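Student project: simulated robot keeps pushing on the cabinet and won't go through the doorway

Johanna Zürcher
Posted Nov 30, 2025

Hi everyone, and thank you in advance for reading, because I know I tend to go on. I help out with the home robot project at our school in Grosthorpe. The students named their robot Flatetti (I have given up asking why) and everything we do with it happens in a simulated house, so at least our furniture bills are nil. They are a lovely bunch and they have worked on this since July, but we have hit two snags and I would love some fresh eyes.

The first one is up close work. When we switch to the gripper view and bring it near the big dark brown wooden surface in the house, the students can't tell how far away they are. The gray finger part fills up the middle of the view and hides the very spot they want to look at.
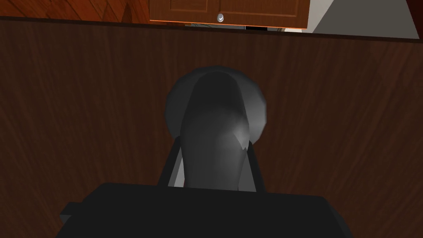 They have been easing it forward by tiny amounts and hoping for the best, and as you can imagine there are a lot of groans when the run gets stopped for pushing too hard. We have the force limit set at 200 in our settings file, and one student wants to raise it to 2,000, which makes me nervous even if nothing real can break!

The second snag is the hallway. The task is to go past the open door and down to the far end, and the students who drive it by hand keep leaving the arms stretched out in front. Then one arm ends up next to the wall, the other is over near the door, and they argue over which way to turn. Should we be teaching them to tuck the arms first, or is that something the planner ought to handle? Any advice at all is welcome, and please explain it as you would to a beginner.

Meinrad Koller
Hello Johanna, what a nice project! Please leave the force limit alone. I ran a club like yours for a few years and every time we raised a limit we only hid a mistake that came back later, usually the night before a demo. For the cabinet, add a second camera off to the side and keep both views open, so somebody can watch the gap while somebody else drives. We also had them say the distance out loud from the readout, which felt silly for a week and then became a habit.

As for the hallway, tuck the arms before the base moves, every time, and make it one saved pose with its own button. I'll put the thing students always ask me right underneath, as it comes up with every new group.

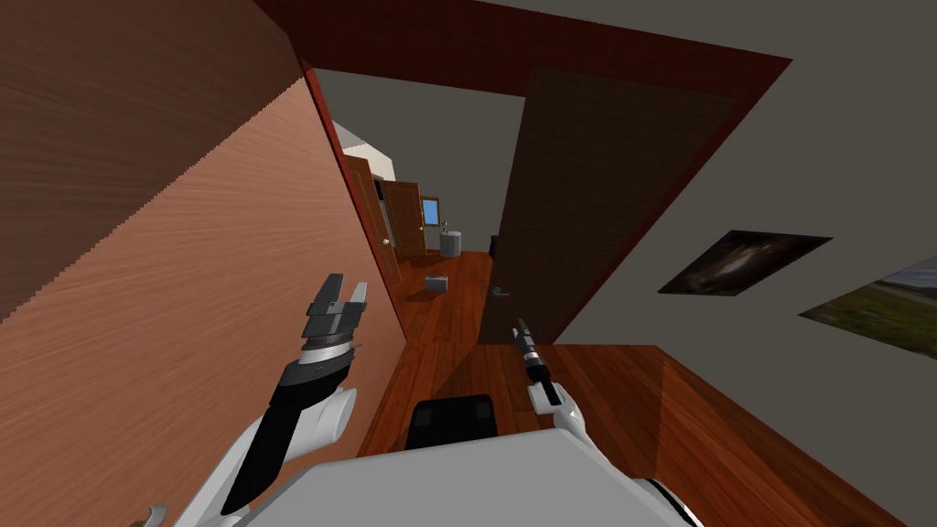

Does the robot need a new map if somebody changes how far a door is open?

Keep the same map and treat the door as something that moves. The walls stay put, so let the planner check the door again each time it gets close, and only make a new map when the layout of the house changes.

Navaratnam
agree w/ the side camera. also check your collision shapes, ours were bigger than the parts you see on screen so it "touched" things early. took us 3 meetings to find it

Johanna Zürcher
Oh, thank you both so much! The saved pose is going in at our next meeting, and I have already put two students on the collision shapes. The one who wanted 2,000 has taken the news pretty well. Meinrad, if you still have your old pose file I would be very happy to see it, even if it was made for a different robot.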